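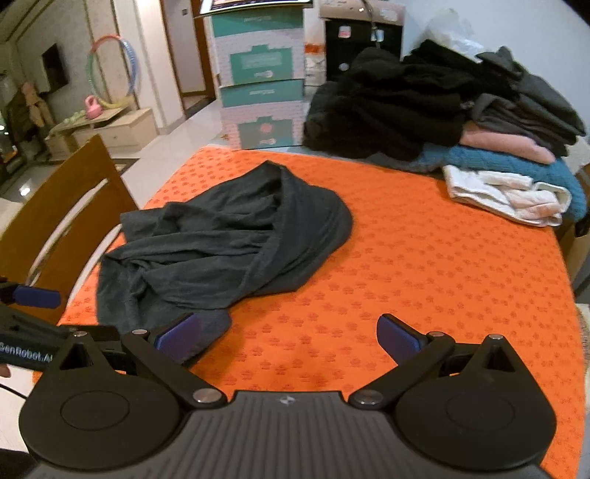 Chapter 6
Folding and Storing Knits

If you have worked your way through the earlier chapters in order, you have by now washed a good many things, dried most of them, and perhaps ironed a shirt or two you were rather proud of. Knits ask for something different from you, and I have been looking forward to this chapter because they are my favorite clothes to handle. A knit is made of loops, and loops move. They stretch when you hang them by the shoulders, they relax when you lay them down, and they remember a bad crease for longer than you would like.

Most of us meet our knits in one of two states: in a bunch, with a hem rolled up on itself and a sleeve hiding somewhere inside, or already in the pile. A dark gray knit on an orange flowered tablecloth is a good place to begin, with the pile toward the back of the table and enough cloth left in front to spread the garment out. Black fuzzy things, a pink piece, a teal blue knit beneath it – a mixed pile like that one is what a real household produces, and we will be sorting one very much like it in Section 6.3.

When I was learning, in my aunt's house in Laltisville, we folded on the kitchen table after supper, and I was told to find the hem before I did anything else. I have never been given better advice. Once the hem is in your hands you know which end is which, you can shake the garment out gently (gently, please!) and lay it flat, and the rest follows without much fuss. My students at the Fotau evening school will tell you I still say it every Tuesday, usually more than once.

A table is better than a bed for this work, by the way. A bed gives under your hands, and the garment slides into the dip. A tablecloth is perfectly fine, and I rather like one, so long as it is clean and has no rough seams to catch on.

What you will learn in this chapter

How to find the hem and straighten a rolled edge
The flat fold and the thirds fold, and when to use each
Sorting a mixed pile by weight
Stacking heavy pieces below light ones
Putting woolens away for the summer

Words to know

Hem: the finished lower edge of a garment.
Fleece: a soft fabric with a raised, fuzzy surface.
Pile: in this chapter, a heap of clothes. In Chapter 2 we used the same word for the raised surface of a fabric, and I am sorry for the muddle.

Before you begin

Clear a space as wide as the garment with both sleeves out. Wash and dry your hands, and take off any ring with a raised stone. Bring three knits of your own, one of them thick.

Omolara Uzor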